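A Morning at the Dvořáček Bottling Works

I have wanted to see the inside of a water bottling plant ever since I was a kid shaking the last drops out of a bottle on a long car ride, so when Dvořáček opened its Zoltidport works to visitors on 27th April, I was at the gate before the coffee was ready. So was Seung-woo Wang, who had driven in from Floltovo with two sandwiches and a notebook, and we ended up going around together.

The works sits at the bottom of the hill, where the old rail spur used to end. You sign in, leave your rings and watch in a locker, and put on a hairnet and a pair of blue overshoes that make everyone walk like a duck. Then it's through two sets of doors and into the noise.

First stop was the blowing hall. I had no idea that bottles arrive as little tubes! They look like thick test tubes, with the neck and the screw thread already finished, and they come in cardboard bins as tall as my shoulder. Our guide, Danica Vrabec, passed a few around. They're heavier than you expect and very hard, and when you hold one next to a finished bottle it seems impossible that all that plastic is in there. The tubes go through a heater, get stretched with a rod, and then air pushes them out against the mold. It takes less time than reading this sentence. The neck never changes, so one cap fits everything they make, from the slim small bottle to the big family one.

The shapes were what got me. Danica had laid out a shelf of old molds, all polished metal, and you could see how the shoulders have moved up and down over the years. The narrow neck with a rounded shoulder is the one they keep coming back to, because it pours without glugging and doesn't buckle when you pick it up full. A square bottle they tried one September packed beautifully and was miserable to hold. I held it. She's right.

From there we crossed a walkway over the filling line. There are 4 lines in the building and we saw the newest, which turns out over 2,000 bottles an hour on the small size. That is apparently modest for the trade, and I didn't care one bit. Watching them go round the carousel, fill, and come out the other side already capped is hypnotic. Seung-woo had to be fetched.

The capping room (really a corner with a window) was my favorite. Caps tumble down a chute in whatever color is running that day, and a sorter flips every one of them the right way up with nothing more than a sloped edge and a puff of air. Ilona Bíró, who runs that end of the line, let us try the torque tester. You clamp a bottle, grip the cap and twist, and the dial shows how much force it took. The fine ridges around the cap are there for wet hands, and after trying a smooth test cap with damp fingers I am fully on the side of ridges. She also had a drawer of caps that came out wrong, some of them lovely.

Labels were last. The paper ones are nearly gone, and most of what we saw was printed film on big reels, wrapped around the lower part of the bottle so that you can still see the water above it. The children's range, Plulta, was running while we were there, and the reel store alone was worth the trip. Libor Jireš showed us reel 223, which was printed slightly out of line and now hangs on the wall of his office like a scroll.

Lunch was soup and bread in the canteen, with as much water as anyone could drink. I talked for far too long with Oskari Partanen, a retired teacher who collects bottle caps and had brought a tin of doubles to swap. I came home with a green one and a promise to write.

If you go, wear shoes with a back (the overshoes slide off sandals), bring a sweater for the reel store, and ask to see the old molds, as they aren't on the regular route. 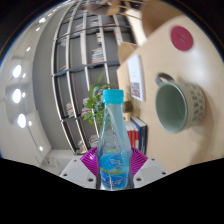 Can you rinse out a bottle like this and use it again?

For a few days of plain water it's fine, as long as you wash it with warm soapy water, let it dry with the cap off, and drop it in the recycling once the plastic gets scratched or cloudy.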